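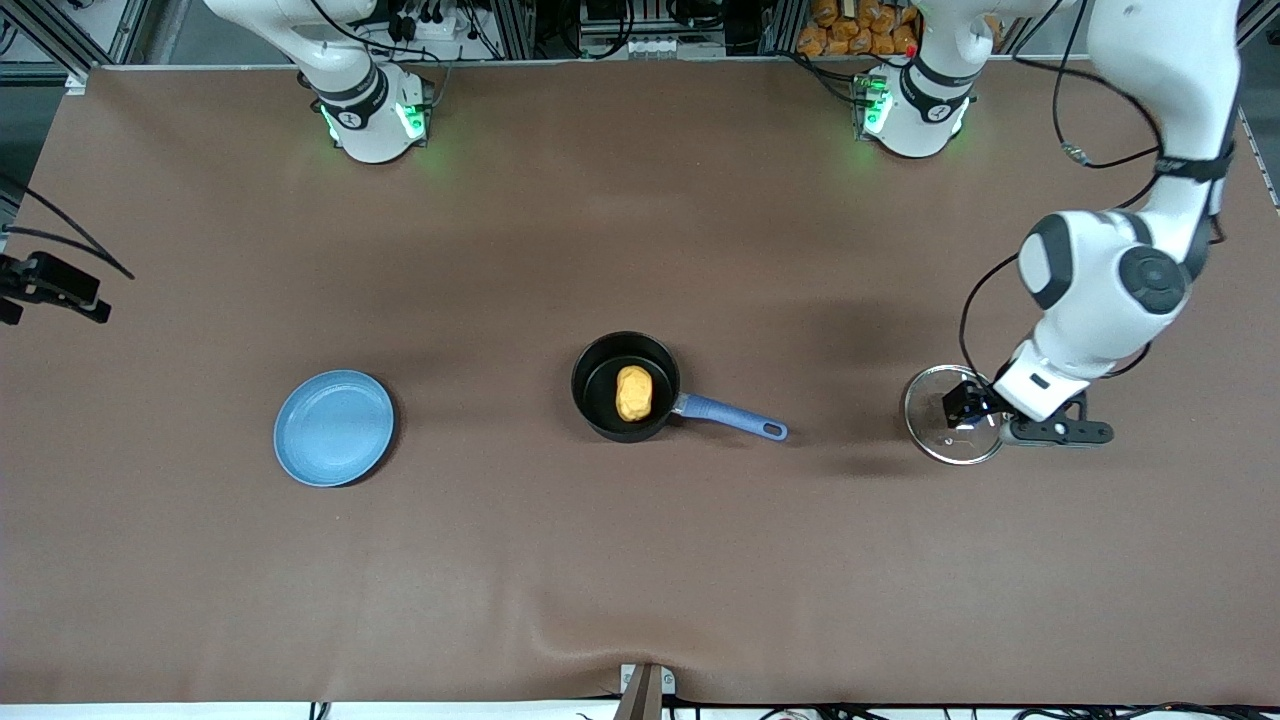 The Vescombe documentary project closed its public funding campaign in December with 3836 dollars more than it had asked for. The producer, who spoke on behalf of Telline, the company making the film, described the result as "a relief, and a serious obligation."

The campaign drew 1000 backers, many of whom live in Ternmont, where most of the film will be shot. "We expected support from people who already knew our work," the producer said. "The local response was larger than we had planned for – we had to order more posters twice."

The additional money will pay for 2 further weeks of editing and for sound work at Langlois. Asked about the rewards promised to backers, the producer confirmed that printed items will be mailed first. Discs will follow once the final cut is approved.

Filming is scheduled to last 14 days. "The schedule is tight, and we have told our backers so," the producer said. "They will receive a written update each month until the film is finished."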